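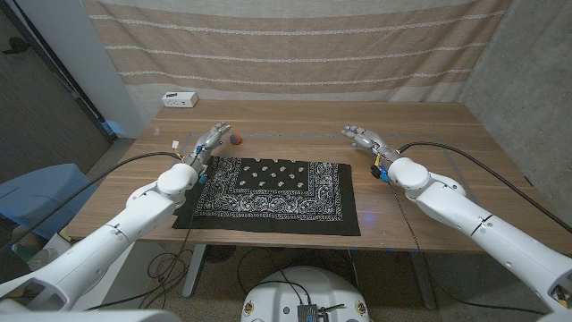 3. Materials and setting

3.1 The cloths

The study used 2 cloths. The first was a bandana with a paisley design printed in white on black. It has a dense ornamental border and an inner black field with rows of small scattered motifs. The second was a plain, undyed cotton cloth from the Bollora household range, chosen to match the bandana in weight as closely as we could manage. Both were washed before the first session and pressed with a domestic iron, without starch or spray.

We wanted a printed cloth with a border for a simple reason. In our earlier interviews, people who were asked how they knew a cloth was straight often spoke of the border and hardly ever of the hem. A border that runs alongside the table edge gives the eye a second line to compare with the first. A plain cloth offers only its hem, and on thin cotton the hem tends to curl. The scattered motifs in the inner field are less useful for judging straightness, but a fold that runs through them breaks up the rows, and the break can be seen even where the crease is shallow.

The bandana is rectangular, so a quarter turn changes how much of the table it covers. For this reason every laying was recorded with its orientation as well as its position. The plain cloth was marked on the reverse with a small stitch in one corner so that its orientation could be recorded in the same way.

3.2 The table and the room

All layings took place on one table in the Musden room, which is fitted out as part of a small flat. The table has a light brown top with a wood grain, and a striped curtain in beige and tan covers the wall behind it (Figure 3). The stripes are horizontal. We considered replacing the curtain with a plain one, as a set of level lines behind the table could help a person to place a cloth squarely. It was kept, on the grounds that real rooms are full of such lines and that both cloths were laid in front of it.

Figure 3. The bandana laid flat on the table, with the ball just beyond its far edge.

The grain of the table top raised a similar question. With the bandana, the contrast between the dark cloth and the light wood is strong and the outline can be followed all the way round. With the plain cloth it is weaker, and several raters remarked on this without being asked. We return to the matter in Section 5.

A cloth was counted as flat when no part of it stood clear of the table and no part lay over another. It was counted as placed when it lay wholly on the table top, with no overhang at any edge. The two were scored separately. A cloth can be perfectly flat and badly placed, and the near edge is where this happens most, as people tend to pull a cloth towards themselves when smoothing it. In Figure 3 the near edge of the bandana almost reaches the front of the table, while the far edge lies near the middle of the top. Under our rules this is flat and placed.

3.3 The ball

A small round ball, dark grey with an orange-red band, was used as the loose object. Its purpose was to stand for the sort of thing that is already on a table when a cloth is put down or taken up, and that has to be worked around. A ball is more awkward than a cup or a book. It moves when the cloth touches it, and if it is caught underneath it lifts the cloth into a dome that cannot be smoothed away.

The ball had two permitted starting places, one beyond the far edge of the cloth and one on the bare wood to the side. Any laying in which it left the table was stopped and entered as incomplete. The ball was then put back and the cloth picked up and laid again from the beginning. A laying in which the ball rolled but stayed on the table was allowed to stand, with a note of where it came to rest.

3.4 Draped and hanging cloth

Not every cloth in a home is meant to lie flat. Table covers hang over edges, and towels and throws are left across shelves, rails and the fronts of cupboards. A separate set of layings was therefore scored on drape.

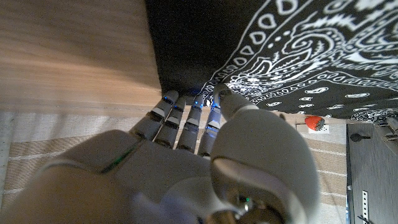 For this set the flatness rule could not be applied and we used the Szénási drape sheet instead. It asks the rater to look at the fold lines, the lower edge and any gap left between the cloth and the surface next to it. Gaps proved the hardest item to score. A pale cloth hanging next to a dark opening looks further from it than it is, and raters who sat lower in their chairs gave different answers from those who stood. From the second session onwards all raters were asked to stand.

We also dropped one item from the sheet, which asks whether the cloth "falls well". It produced long discussions and very little agreement.

3.5 Procedure

There were 200 layings in all, shared equally between the bandana and the plain cloth. Each began with the cloth gathered loosely in the middle of the table. It was not folded or rolled beforehand, as a folded cloth keeps its creases and these would have been scored along with the new ones. The cloths were pressed again after every 25 layings and left to cool on a Jureton drying rack before being used.

Layings began on 18/10/2022 and the last were made in November. The heating in the building was turned on partway through this period. Cotton lies a little differently in dry air, and the plain cloth in particular seemed stiffer in the later sessions, although we did not measure this. The order of the two cloths was alternated, so any effect should have fallen on both.

When a laying was finished, a still picture was taken from above the front of the table and stored with the record sheet. Corners were recorded as open, turned under or turned over. A corner turned under is easy to miss on the plain cloth. On the bandana it shows at once, as the border stops short and does not meet itself at the corner.

3.6 Raters

The pictures were scored by 70 adults recruited through notices in local shops and a library. None had worked in laundry, catering or textiles. Each was given a printed sheet with the definitions of flat and placed set out above, and could look back at it at any time. Raters were not told which layings had been made with the ball beyond the cloth and which with it to the side, but its position was of course visible to them whenever it remained on the table. They scored alone and were asked not to discuss the pictures until the session was over.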